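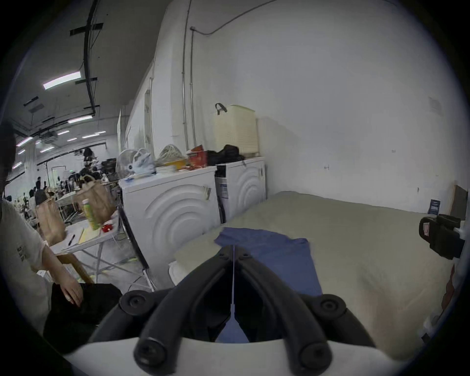 Blue cloth on a beige surface.

Growers wanted for the Susero bean trial

Do you have a sunny patch of ground, a rake, and a high tolerance for disappointment? The Ranstead Seed Garden is looking for 88 households to grow pole beans for us this season. We supply the beans. You supply the dirt, the water and the opinions.

The beans are Susero, a drying type we have been fussing over for years, and Wysocka, an old snap bean that everybody's neighbor used to grow and then quit growing. We want to know how they do in ordinary yards, with ordinary weeds, looked after by people who sometimes go on vacation. Our own plots at Flultley are watered on a timer and fenced like a small prison, so the beans there have it easy.

What you would do

Plant both kinds in May, once the soil has warmed up and you have stopped checking the frost forecast before bed. Put up poles at least 6 feet tall. Susero will climb past them anyway and start on the gutter if you let it.

Thin to 4 plants per pole. We know you won't want to. Please do it.

Write down when you planted, when the first flowers opened, when you picked, and what ate the rest. We send a record sheet. Past record sheets have come back with coffee, slug trails and one very good drawing of a woodchuck on them, and we could read them all.

Save 100 dry seeds of Susero and mail them back to us in the fall. Eat everything else.

Who can apply

Anyone within the county who can spare a bed 3 feet wide and as long as you like, with six hours of sun. Containers are fine if they are deep. Beginners are welcome. Experts are welcome too, provided they follow the planting sheet and save their improvements for the comments box, which we made bigger this year.

Please don't apply if you have other pole beans growing right next to the bed. Bean flowers mostly keep to themselves, but bees do as they please.

What you get

Seed for both beans, a bundle of plant labels, a pencil that writes on wet paper, and a seat at the tasting supper, where there will be a great deal of bean soup. There is no pay. There is also no penalty if the whole lot gets mowed by a helpful relative, though we would still like the record sheet.

How to apply

Send your name, mailing address and a few lines about your garden to King-fai Tang, trial coordinator, Ranstead Seed Garden. Tell him what your soil is like. "Bad" is an acceptable answer, but "bad clay" is more useful.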